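Minutes of the Tuesday meeting, Vornent shared workshop, two-arm build

Start 18:30. The notes from the last meeting were accepted without change.

1. Money. We have 305 left in the build account. The order from Oketer for spare finger pads and cable clips comes to less than this, so it was agreed to place it this week. The bigger power supply must wait until December.

2. Cables. It was said again that the cables at the arms take too much space and can pull on the joints. Two members will make a new holder from the Judov drawings. Until it is fitted, please move the arms only at low speed, and keep the cables off the floor where people walk.

3. Gripper force. The present setting is 400 in the Boychuk control program. One member wanted 3000 for a firmer hold, but the others were afraid for the soft fruits. We stay with 400 and we write down each drop in the log book.

4. Practice task. The task is still to sort fruits and vegetables onto two plates, the pink and the green. There was a long discussion if the long shapes should be taken in the middle or near one end. In the middle the balance is better, but near the end the camera sees more. No decision. Both ways will be tried before the next meeting, and the log file number 3068 will be the comparison.

5. Open evening. The right arm needs its label on the parts list, this was forgotten. Visitors must stand behind the second table when the arms have power.

6. Other matters. The key for the tool cabinet is again missing. Who has it, please put it back on the hook.

End 19:50. The eggplant was the last thing we worked with, held near its end by the left arm over the pink plate.

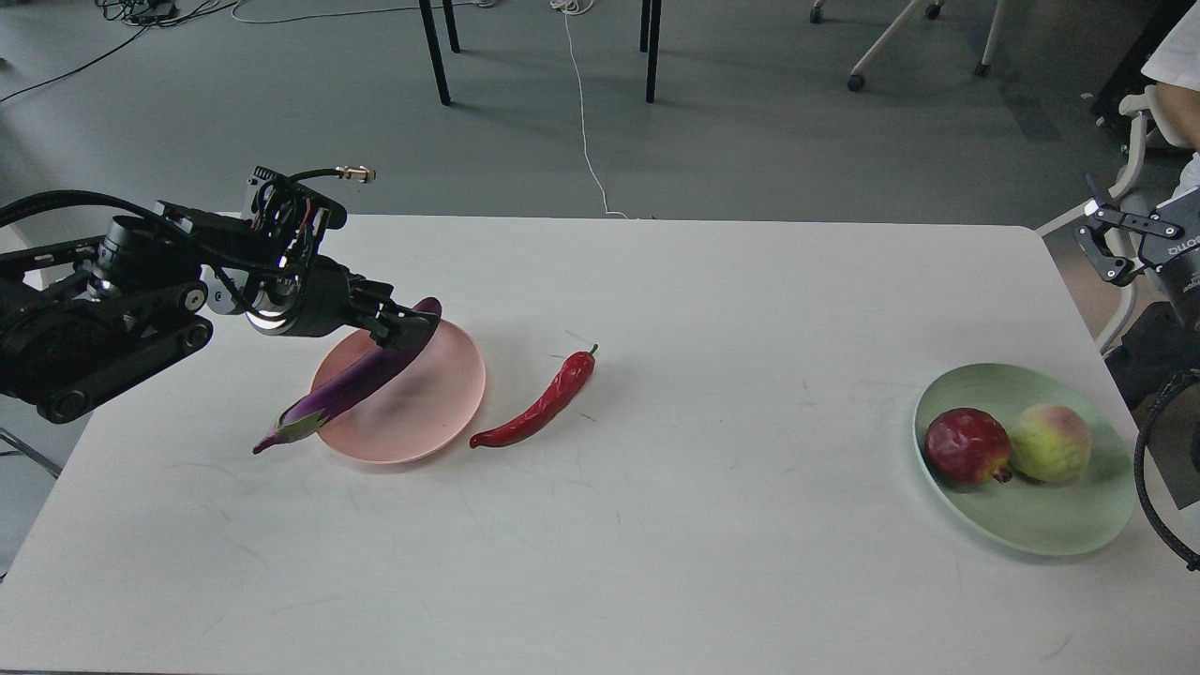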